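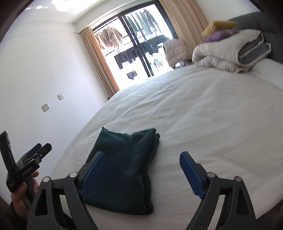

Do 50 folding demos in one bedroom teach a policy anything?

Posted by Skeventhorpe in Collecting demonstrations

I'm gathering examples of clothes folding with a pair of hand-held grippers, all of it on the bed. So far I have 50 takes, mostly the same dark green garment on an off-white sheet. The plan I was given says to keep going to 2052 before anyone trains on it. That number smells made up to me. Is there any point in thousands of takes of one garment in one room, or am I just teaching it what my bed looks like? I can get through 12 an hour if I don't stop for tea.

Suma
Your suspicion is fair. I did much the same last April and the result folded one jumper nicely and made a mess of everything else. Things I'd change before recording more:
Swap the garment every few takes. Thin shirts and trousers behave nothing like knitwear.
Start from a crumpled heap as well as from flat. If every take begins neat, it never sees the hard part.
Watch the window. Your glass is blown out to white, and if you only record at that time of day I wouldn't trust it after dark.
Keep the fumbles where you recover, bin the ones where you give up.
Then train on what you have and test on a garment you held back. I'd believe that over any target in a plan. Mine went wrong on 7 of 12 tries, and more takes of the same jumper didn't shift it.

Coltix
just get more data, it always works out in the end

Baptiste
Does it, though? I've heard that about every project I've been on and have yet to see the held-out test that went with it. Agree with Suma on the garments, less sure about the heaps. Mixing them in early muddled ours, so I'd record them as a separate batch and see if adding it helps. Also check that your two recordings line up in time. Ours drifted and we only found out after a month of work.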